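How to Set Up a Water Truck for Dust Control on a Small Job Site
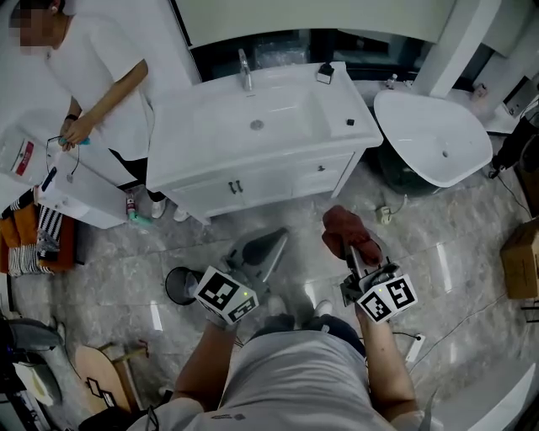 White vanity and freestanding tub on grey marble-patterned tile.

These steps cover a basic dust control setup for a site of up to 6 acres, such as the bathroom showroom and warehouse lot we graded at Prarwood. Larger sites usually need a second truck and a written plan.

Before you start

Check your grading permit. Many counties list dust control as a condition and say how often exposed soil has to be watered. You will also need a hydrant meter from the water utility. Ours took four working days to arrive, so order it early.

Step 1: Pick the fill point
Choose a hydrant the truck can reach without backing into traffic. At Prarwood we used the one on Cedden Road, 200 feet from the gate. Open the hydrant all the way, slowly, and control the flow at the meter valve. Keep an air gap at the tank so that water cannot run back into the main.

Step 2: Mark the haul route
Set cones along both sides and post a speed limit at the gate. Keep the route off any trench that was backfilled in the last week. A full tank is heavy enough to sink a wheel.

Step 3: Test the spray heads
Run each head on its own before the first pass. Clean the screens if the fan is uneven. The rear heads on our Kuster tank plug up first.

Step 4: Make the first pass
Water before the equipment starts, at 6 a.m. if the permit allows it. Drive at walking speed. The soil should turn dark but should not puddle. If mud sticks to your boots, skip the next pass.

Step 5: Repeat through the day
Wait some 20 minutes after a pass and look behind a moving loader. If dust rises above the tires, water again. Stockpiles need a light coat from the side cannon, or a tarp overnight.

Step 6: Shut down
Close the hydrant, drain the hose and write the meter reading in the daily log. In freezing weather, empty the tank and pump too. Park on level ground with the wheels chocked.

Posted by Lallatari Grading, Site Notes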